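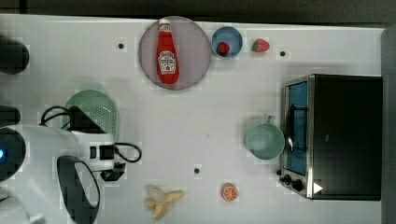 Ketchup on the pink plate, strawberry in the blue bowl.

I finished Sorin Dimitriou's new collection in August, most of it on the back step with a mug of tea going cold beside me, and I have been meaning to write about it ever since. It's called Dosstead, after the village where his grandmother lived (or a version of it, he is cagey about that in the notes), and there are 40 poems in it, one or two of them only four lines long.

I came to it by way of Kanchan, who pressed her copy on me at the end of our reading group and then asked for it back twice before I'd opened it! So I bought my own, and I'm glad, as it is now full of pencil.

The best of it, for me, is the long middle poem, "1747", about a flood year and the parish clerk who had to write it all down. Dimitriou lets the clerk be dull. He lists hens and gateposts and a lost boot, and somewhere past the second page you notice that he hasn't mentioned his wife for a while, and my goodness, I had to put the book down and go and look at the garden. 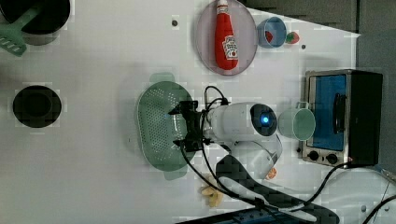 The green spatula, and the pan it rests on.

I was less taken with the love poems near the end. They're pretty, and I should think they go down very well read aloud, but I kept wanting the hens back. Edmund Zieliński's afterword is a bit grand as well, though he does say one useful thing, that these are poems to be read slowly and out of order. I tried it that way the second time round, starting with the short ones, and liked "Salt Road" far more than I had before.

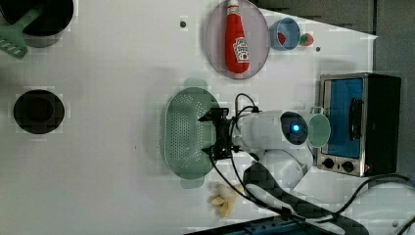 Plate, cup and frying pan, same white top.

Next on the pile is Weronika Jakubowski's novel, Flarkton, all 368 pages of it. I'm 90 pages in and still not sure who is telling the story, which may be my own fault for reading so late at night. Kanchan has finished it, of course, and keeps asking me whether I've got to the ferry yet. I haven't got to the ferry.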